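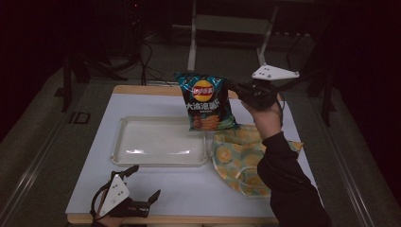
A bag of Lay's ridged chips held up just above and to the right of a white plastic tray, with a citrus-print cloth beside it.

Put the chips on a tray

22 Jan 2025

I have come around to the view that chips should be served on a tray. I don't mean a bowl, and I don't mean the open bag handed along the couch until it reaches the person who eats the most. A shallow tray with a raised rim does the job better than either.

The bowl is the usual choice and I used one for years. The trouble is depth. Whole chips sit on top, broken ones work their way down, and by the end of the evening there is a layer of crumbs and salt at the bottom that gets tipped into the compost. Ridged chips are thicker and hold up better than the plain kind, but they still don't like having a pile of other chips on top of them. On a tray they lie one or two deep. Everybody can see what is left and pick up a whole one without digging.

People tell me a tray takes up too much room. It does take up room. Mine covers a good part of the coffee table, and when we have four people over for cards at our place in Zullville I have to move the score pad. I still think it's worth it. A bowl only takes less space if you ignore the arm that has to reach into it at an angle.

The bag has its defenders too, and I have some sympathy. It costs no dishes. A bag from the Asian grocery, with a flavour I can't always read, is also half the conversation, and I understand wanting it on the table. So leave it on the table, folded over, and refill from it. What I object to is eating out of it. The inside of a chip bag is greasy up to the top edge and so is your sleeve afterward.

As for what kind of tray, plain white plastic is fine. I paid 14 dollars for mine at Clarka and it goes in the dishwasher on the top rack. I have been given nicer ones. The wooden one stained the first week, and the metal one rattles every time somebody sets down a glass. Rounded corners matter more than the material, as a square corner traps salt and you end up going after it with a toothpick.

I would also keep a cloth beside the tray, a real one. Paper napkins stick to oily fingers and come apart. A printed cotton tea towel in a loud fruit pattern hides a fair bit before it needs washing, and it can sit there in a heap without looking any worse for it. Folding it neatly is wasted effort once the first person has used it.

My family considers all of this fussy. At the September long weekend they went back to the big bowl, and I swept under that table twice. The tray is out again this week, and the bowl is holding mandarins, a job it does very well.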